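Cevside Community Kitchen – Interim Report to the Brasomer Fund
June 10, 2026
Prepared by Dineo Tshabalala, for Liliana Fiore

Liliana, short one this time, full figures come with the July report.

Where we are. Evening meals running again at the Susterberg Road site after the boiler was replaced. 1842 meals served since the grant started. Lunches still at the old hall, moving over once the second oven is signed off. Inspector has been once, wants the extractor hood raised and a new handwash sign by the back door. Sign is up. Hood booked.

Training. 9 people started the food hygiene course, three dropped out (two found jobs, one moved away). The rest sit the test next month. Anel Mthembu is teaching it and has rewritten the allergen session, which was far too long. Knife skills evening went well, we'd like to repeat it in the fall if there is money left in that line.

Suppliers. Naidoo have kept their vegetable prices flat through the summer, big help. Flour is up. Rice is up more. Refilwe Khumalo is getting quotes for buying dry goods quarterly – needs shelving first, and the storeroom floor is still damp in one corner.

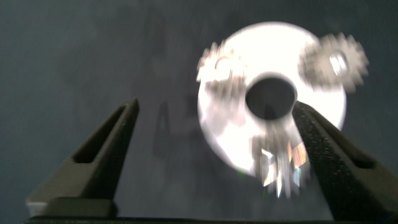 Budget. Underspent on transport, overspent on repairs. The boiler ate the whole contingency line. Would like to move $40 a week from transport to cleaning supplies until the end of the grant, please confirm by email if thats ok. Petronella Ntuli has the reciepts scanned and can send them whenever.

Problems. Freezer number two keeps tripping the breaker. Electrician thinks it's the compressor, not the wiring. For now everything is in the big one and we order meat twice a week. Delivery slots are also a pain, driver comes right when the school pickup traffic is worst. Asked for an earlier slot, no answer yet.

Next. Finish the hood. Move lunches. Course test. Menu survey goes out with the July newsletter, paper copies as well because last time the online one hardly got any replies from the older diners.

Need from you: the OK on the transport money, and the template for the final report if it has changed. Call me on the kitchen line after two, mornings are hopeless.

Dineo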